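Lab Notes: Hanging up clothes, one hook at a time

The manipulation group at Hernton has finished the first round of its garment-hanging study, and the results are better than the spring numbers suggested they would be. The work is led by Alžběta Sokol and Jummai Nnaji, with Arnout Peeters looking after the training runs.

The task is to put a shirt that is already on a hanger onto the rail of a clothes rack, next to other clothes. Getting the hook near the rail is the easy part. The last inch or two is hard, because the shirt hides much of the rail from the head camera and swings whenever the arm stops. Earlier versions of the controller treated the hanger and the garment as one stiff object, and most failures came from that.

The new method, which the group calls Lutmont, splits the motion in two. A policy trained on demonstrations carries the hanger toward the rack. A second, smaller policy then takes over for the hook itself, working from a short history of wrist and head views, so that it can use what it saw of the rail before the cloth got in the way.
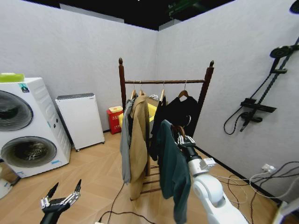

Training used 788 demonstrations, all recorded by teleoperation. Bohumila Malý did most of the driving and also set the rule that the rack must never be cleared between attempts. Garments stay on the rail, and their order and spacing change from one attempt to the next. Sokol says the earlier data, collected with a bare rail, taught the robot very little about fitting a hook in between two coats.

The test was 40 attempts with shirts left out of the training set. The old controller hung 22 of them. With Lutmont the robot failed on 3. Two of those were dropped hangers, and in the third the hook came down on the neck of a hanger already on the rail and stayed there.
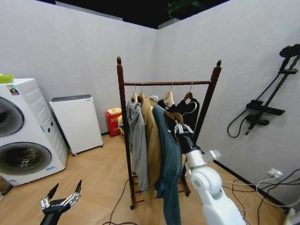
The right hand holding a wooden hanger at the rack, with the teal shirt in front.

Long garments are still slow. The carrying policy takes a wide path to keep hems away from the lower part of the rack, and an attempt with a long shirt can take twice as long as one with a short one. Peeters thinks a faster path is possible but wants more demonstrations with heavy fabric first.

Only the right hand does the hanging for now. Gobnait Horgan joins the group in July to work on using the left hand to hold neighboring clothes aside, which should help when the rail is full. She will also test whether the hook policy carries over to metal rails without retraining.

The write-up is in internal review. Groups that would like the demonstration set before then should write to Nnaji and say which arm and hand they are using.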